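# Walker found alive after 36 hours in gully near Henham

*June 2020*

A bushwalker who fell into a steep gully outside Henham has been brought out alive after 36 hours in the cold, with a broken ankle, two cracked ribs and almost no voice left.

The woman, who is 58 and lives in the town, had set out in the morning on the Gutwood track. It is a loop which many local people walk in less than four hours. She was wearing a light rain jacket and had with her one bottle of water, a banana and a phone. When she had not come home by dark, her sister called the police.

According to the search coordinator, the walker left the track to go around a fallen tree. The ground on the lower side had been made soft by a week of rain, and the edge gave way under her. She slid and fell 7 metres, and came to rest on a shelf of rock above the creek. Her phone went into the water.

"She did one very sensible thing, she stayed where she was," the coordinator said. "The shelf was narrow, and below it is another drop. If she had tried to climb down in the dark we would be telling you a different story today."

The first search party went in that same evening and walked the full loop with torches, calling her name. They passed within 90 metres of her. She told the ambulance officers later that she heard them quite clearly and shouted back, but the creek was loud and the wind was blowing up the valley. She saw the lights go along the ridge and then disappear behind the trees.

During the night the temperature fell to two degrees. The woman pulled bark and dry fern over her legs and put her arms inside her jacket. She ate half of the banana and kept the other half for the morning.
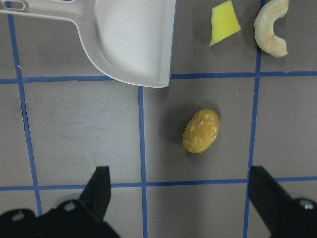 On the second day the search was made larger. Teams came from Grestcombe and from two fire brigades further down the valley, and a helicopter flew over the area until low cloud sent it back before noon. The forest is thick on that side of the hill, and the crew reported that they could see very little through the tops of the trees.

The search might have gone on for another night if not for a couple who run the Ngô bakery in the main street of Henham. They had brought bread rolls and hot soup to the car park for the searchers, and they mentioned to a police officer that a big tree had been lying across the track when they walked there the previous weekend. They remembered that they had found it easier to pass on the lower side. The fallen tree was known to the search teams, but until then most of them had gone around it by the upper side, where the ground is firmer.

Four searchers went back to the tree in the late afternoon and looked over the edge with ropes. One of them noticed a long mark in the mud. A few minutes later they saw the sleeve of a jacket, and then it moved.

"I asked her if she was all right, and she whispered something I could not catch," said the firefighter who was lowered down first. "I went closer and she said it again. She wanted to know if somebody had fed the dog."

The dog, an old kelpie, had been fed by the sister.

It took more than three hours to bring the woman up to the track on a stretcher, and then she was carried to the car park by teams of six, changing often. An ambulance took her to the hospital in Grestcombe. A spokesperson for the hospital said she was in stable condition and was being treated for her injuries and for mild hypothermia. She is expected to stay there for several days.

Her sister thanked the searchers in a short statement and asked that the family be left in peace for now. She said that the second night was the one everybody was afraid of — "we knew she is strong, but she is also a small person, and it was so cold."

The Gutwood track stays closed until the tree can be cut and the edge made safe. It was last closed in February, when a small bridge near the lower end was damaged by flood water. The track climbs 333 metres from the car park to the lookout, and signs at both ends ask walkers to write their name and starting time in the book. The woman had done so, and the police said this helped them to know from the beginning where to look.

Walkers who want to use the area during the closure can take the lower creek path, which is open from the Henham side only.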